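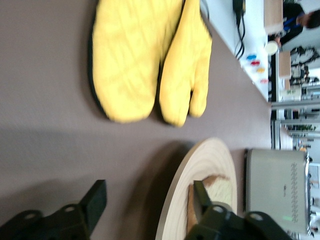 Speaker notes, kitchen safety talk, Flandberg Community Centre
27 June 2026
Speaker: Subbarao Annamalai
Running time: 20 minutes plus questions

Leave the first slide up while people find seats. Start once the doors are shut. Say hello, say where the washrooms are, and mention that the handout is on the table by the coffee.

## Opening

- I ran the breakfast program at Karer for six years. Most of the burns I wrote up came from small jobs: toast, a tray of muffins, a kettle lid.
- People are careful with a deep fryer. They are half asleep with a toaster.
- Today is about the breakfast corner at home. Toaster, bread, plate, mitts. I won't get to stoves. That's the talk in the fall.

Ask: who has fished a stuck slice out with a fork? Wait for the hands. Don't scold anyone.

## The toaster

- Give it its own spot on the table or counter, with nothing hanging over it. Curtains and paper towel are the two I see most often.
- Keep the cord away from the edge, especially with toddlers or a dog in the house.
- Stuck slice: switch it off, unplug it, let it cool, then use wooden tongs. Never metal, even when it's unplugged. You'll bend the elements.
- An indicator light tells you something about the power or the setting, depending on the model. It doesn't tell you whether the metal is safe to touch. Read your own booklet.
- A metal body holds heat after the toast is up. Pick it up by the base, once it has cooled.
- Empty the crumb tray weekly. Unplug first. (Pass around the jar of crumbs from the Karer toaster. Keep the lid on.)

## Mitts

On the slide, the yellow ones at the top, the left one with quilted diamond stitching. Point out how close they are to the plate and toaster. That's the main thing I want people to take home from this part: keep them where you work.

- Quilting helps because the padding stays where it was put. An unquilted mitt can go thin at the fingertips and you won't notice until you grab a tray.
- Check the seam between the thumb and the hand. It goes first. Turn the mitt inside out and look for light.
- A wet mitt is no good. Water carries the heat straight through. Keep a spare pair in a drawer and swap.
- Wash them. Grease burns. Follow the label and dry them right through before they go back in use.
- Don't rest them on top of the toaster or lean them against it.
- You don't need mitts to lift a slice of toast. You do need them for a toaster oven tray, and a good number of people here will have one.

If there's time, tell the Ndung'u Bakery story (tea towel folded in four, tray of buns, floor). Skip it if we started late.

## Plate and bread

- Put the plate down before the toast comes up. It saves you juggling a hot slice across the room.
- A round wooden plate like the one on the slide is fine for bread. It's easy on the fingers and toast doesn't go soggy on it as fast as on cold china.
- Wash wood by hand, wipe it, stand it on its edge to dry. Don't soak it. A little food-grade mineral oil when it starts to look grey.
- Don't use a wooden plate as a trivet for anything straight off the burner.
- Thick homemade slices jam more than store bread does. If you have to push it down, it's too thick. Use the oven rack for those.

## Demonstration

Bring: tongs, old mitt with the split thumb, new mitt, torch.

1. Torch inside the old mitt. Let the front row see the light come through the seam.
2. Same with the new one.
3. Show the tongs. Pass them back.

Don't plug anything in. The hall circuit is shared with the urn.

## Questions I usually get

Silicone or cloth? Either. Silicone grips better when wet, cloth bends better. Try them on in the shop.

How long should a mitt last? Depends on use. Go by the seam and the padding.

Burned hand, what first? Cool running water for 20 minutes, rings off, no butter. Get medical help for anything large, deep or blistered.

## Close

Handouts: 50 printed, more at the Soramgate desk. Remind them to put the chairs back along the wall. Collect the tongs.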